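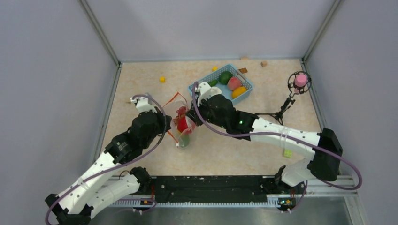 Rulteck 3731 handheld bag sealer – long-ish review after eight months

Bought this in September, meant to write it up right away, didn't. So now you get the review with actual wear on it. Better for you probably.

Short version: good. Not great at everything. I use it most days and I would buy it again, but not for the thing I bought it for.

Why I wanted one

Stale chips. That's the whole story. Small kitchen, damp one, and anything open on the shelf goes soft overnight. I had a drawer full of clips and clothespins and rubber bands and the chips were still soft. Also the rice crackers I get from Nishimura (the little grocery out past the Hatley turnoff, if you're local) come in big bags with no zipper, and they're not cheap enough to throw out half.

I didn't want a vacuum machine. My sister has one and it lives on top of the fridge under a pile of mail. Wanted something that goes in a drawer.

What you get

The sealer, a charging cable, a slip of paper. The paper is folded up tiny and the English side is fine. No case, no stand. There's a plastic cover that snaps over the hot strip and a sliding switch so it doesn't go off in the drawer. Keep the cover. I lost mine for a couple of weeks and it turned up in the recycling, and in between I did touch the strip. Once.

Size is a bit bigger than a stapler. Heavier than it looks. Magnet on the bottom holds it on the fridge door but it slides down if you slam the door, so mine is back in the drawer.

Using it

Slide the switch, wait, press down on the corner of the bag, pull along slowly. Slowly is the trick. First week I went way too fast and got a seal that looked fine and then opened up when I picked up the bag. Crackers on the floor.

Things that helped:

- Wait longer than the paper says. It says three seconds. Give it six, more on the first bag of the day.
- Squeeze the air out and flatten the top of the bag on the counter first. Wrinkles are where it leaks.
- Wipe crumbs and salt off the inside of the edge. Grease too. A greasy edge will not seal, period.
- Leave yourself some bag. Every time you cut it open you lose a strip, and by the fourth time there's nothing left to seal.
- If the seal matters do a second one just below the first.

It also has a little blade on the back for cutting bags open. Works fine on thin bags, snags on thick ones. I use scissors.

What it seals well

Chip bags, cracker bags, cereal liners (not all of them, the waxy paper kind just gets warm), frozen vegetable bags, pretzels, the bags salad comes in. Frozen peas are the best use by far. No more peas rolling around the bottom of the freezer. I wasnt even thinking about the freezer when I bought it and now that's most of what I do with it.

Thin clear bags are hit or miss. Too hot and it cuts right through. You have to move faster on those, which is the opposite of everything I said above, sorry.

What it doesn't

Coffee. This one bugged me because I'd really hoped. I buy Hornoria dark roast and the bag is thick with folded sides, and where the folds meet it's four layers and the heat doesn't get through. Middle part seals, corners stay open. I tried going over it twice, tried it from both sides, tried holding it down on the fold and counting. Got a brown mark and a smell. The coffee goes in a jar now.

Also no on: bread bags (melts holes), anything paper, anything with liquid in it. I tried soup. Don't try soup.

And it is not airtight the way a vacuum bag is. The air you leave in there stays in there. Keeps the damp out, that's all it does. Crackers stay crisp for a couple weeks, which is plenty in this house.

Battery

Fine. I charge it when the light goes red, maybe every other month, it takes an evening. Doesn't work while it's plugged in which is annoying when it dies halfway across a bag of fries. The old version ran on AAs I think and people in the comments on the store page miss that. I don't, I never have AAs.

One complaint – the charging port has a rubber flap and the flap tore off in the spring. Still charges. But it's right at the end you hold, so flour gets in. I blow it out now and then.

Holding up?

Mostly yes. The hot strip has a tan stain on it that won't come off, tried a damp cloth, tried rubbing alcohol with it cold and switched off. Doesn't seem to affect anything. The spring feels a little softer than when it was new. The blade I already don't use so who cares.

Seals are about the same as the first month. Maybe better but I think that's me.

Compared to clips

Clips are faster. If a bag is going to be gone tomorrow I still clip it, or just roll it down. The sealer is for stuff that's going to sit. My husband refuses to use it, he says it's a tool for a problem he solves by finishing the bag. Fair enough. The kids aren't allowed, the strip gets properly hot and stays hot for a minute after.

Would I give it as a gift? Maybe to somebody who buys big bags and lives alone. It's a weird thing to unwrap though.

Worth the money?

I paid less than I'd pay for lunch. At that price yes. There's a fancier one with a wider strip and a stand, and if you want to do coffee bags or anything thick I'd look at that one insted of this. Haven't tried it.

Scores, since people ask:

Chips and crackers: 8 out of 10
Freezer bags: 8 out of 10
Coffee and thick bags: no
Battery: good
Build: 6 out of 10, because of that flap

Will update if it dies. Somebody asked on the last review whether it works on dog food sacks – small ones yes, the big woven kind no, doesn't even mark them. Pet treats pouches are ok if you cut the zipper off first.

Recent reviews

Salad spinner, the cheap one
Three can openers and the one I kept
Glass jars with the wire lids – are the rubber rings worth replacing
Shelf liner that doesn't slide (finally)
Freezer baskets, small chest freezer
Kitchen scissors you can take apart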